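Closing the Seam Between Two Butted Tables

Last updated: 6 Jul 2025

Two tables pushed together rarely meet well. The tops differ in height by a millimetre or so, the joint collects crumbs, and the pair creeps apart in use. The method below suits any two tables with adjustable feet.

Clear both tops. Set a 300 mm steel rule on edge across the joint at one end, then the middle, then the far end. Light under the rule shows which top is low. Raise the low table by its feet, a quarter turn at a time, and check all three points again after each turn. Work on the legs nearest the joint first.

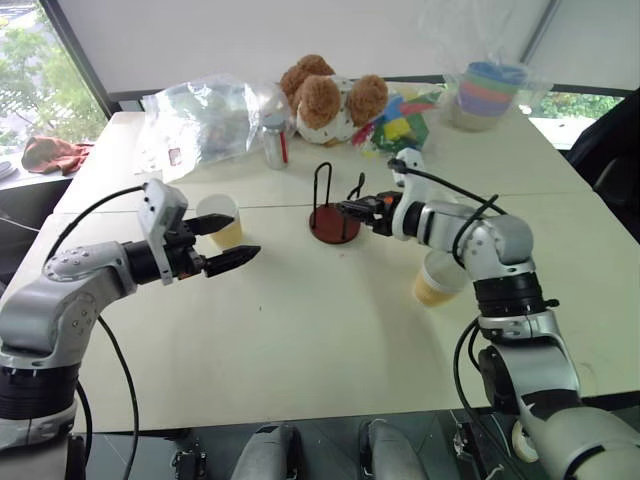
Clamping comes after levelling. Fit a flat mending plate under the joint near each end -- 20 mm screws are long enough for most tops, but measure the thickness first. Draw the tables together with a sash clamp before driving any screw. Some gap will usually remain, and on an off-white top even a thin one reads as a dark line running from side to side. If the line is of even width, leave it or fill it with a colour-matched silicone. If it widens towards one end, slacken the clamp, square the tables and start again.

Do not use rigid filler. It cracks the first time the tables are moved. Masking tape along both edges keeps the silicone off the surface; pull it before the bead skins over.

Recheck the level in February, when heated rooms are at their driest and timber tops have shrunk.

Contact: Borghild Strand, Flondeck workshop notes | Back to top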